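Filed under: Kitchen & Home > Small Space Living > Reviews

August | by the Fernwood kitchen desk

I have moved into a studio with one drawer. One! So when I say I've been testing the Citel stacking cookware set since spring, please understand that this was less of a hobby and more of a survival situation. I paid for it myself, it came in a box big enough to sleep in, and I've cooked on it almost every night.

The idea is pretty simple. You get three pots that nest inside each other, a skillet, and handles that click on and off, so the whole pile goes in one cabinet. I'd been using my aunt's old Szénási enamel pots before this, which I love, but they stack about as well as bowling balls. With the Citel set I got back an entire shelf. I put my cereal there and felt like a rich person.

First few weeks, I was in love. The big pot holds enough chili for me and two friends with leftovers (I tested this a lot), and the middle one is the one I reach for every morning for oatmeal. Water boils fast. The bottoms are heavy enough that they don't skate around on my awful slanted burner.
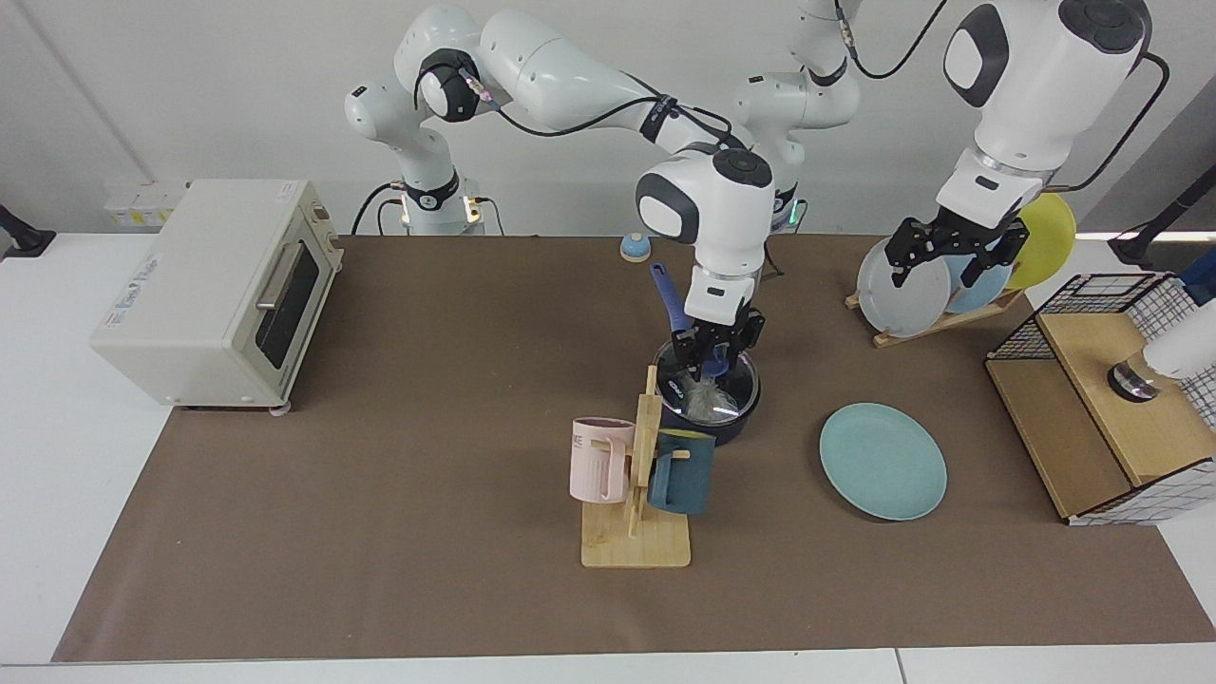

The detachable handle is where my feelings get complicated. When it's on, it's on, and I never once felt like a pot was going to drop. Getting it off is another story. There are 2 buttons you have to squeeze at the same time, and if your hands are at all greasy you're going to be standing there swearing at it. My sister visited and gave up completely and just ate crackers. It did loosen up after a month or so, but then I started worrying it was loosening up too much, so I guess I can't be pleased.

Cleaning is easy, mostly. Eggs slide out of the skillet like they should. Tomato sauce left a ghost in the small pot that took baking soda and a bad attitude to get out. They say it's fine in the dishwasher, but I don't have one, so somebody else will have to tell you about that.

Oh, and the oven thing! The pots can go up to 400 degrees with the handles off. I've done cornbread in the skillet maybe a dozen times and it comes out with a really nice crust. You do need a good mitt, obviously, and the Onisbridge ones I bought to go with it are too stiff for small hands. Skip those.
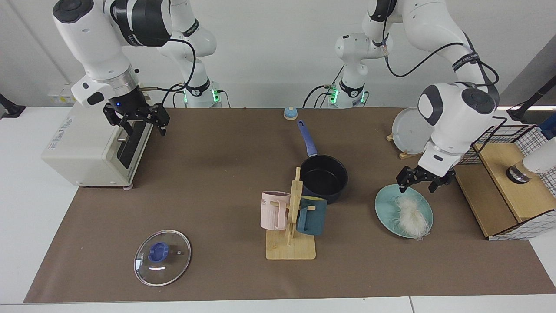

Toast duty, a full-time job in any small kitchen.

Now, storage, which was the entire reason I bought this. Nested, the set takes up a footprint not much bigger than a dinner plate. The felt pads that go between the pots are cute but they collect crumbs like crazy, and I lost one within the first week (it was behind the stove). A folded paper towel does the same thing. The lids are the weak spot. They only nest if you flip them knob side down, and then the pile gets tall and a little tippy. I ended up standing mine in a cheap file sorter, and that's worked great.

If you're in a small place like mine, I'd also say look up. Hooks, pegs, whatever your landlord will let you get away with. Once my mugs were out of the cabinet there was suddenly room for the pots AND the colander.

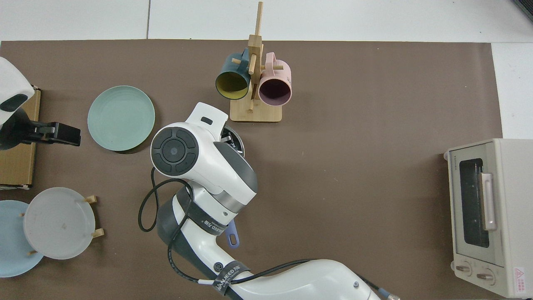
Mugs on a wooden mug tree, with a green plate alongside.

Would I buy it again? Yeah, I think so, but I'd wait for a sale. Mine was 20 percent off and at that price I'm happy. At full price I'd want a better handle and I'd want lids that behave. If you have normal cabinets and a normal amount of drawers, you can do just as well with regular pots and spend the difference on a good knife.

I'm giving it four stars out of 5. It would have been four and a half, but I pinched my thumb in the handle again last night.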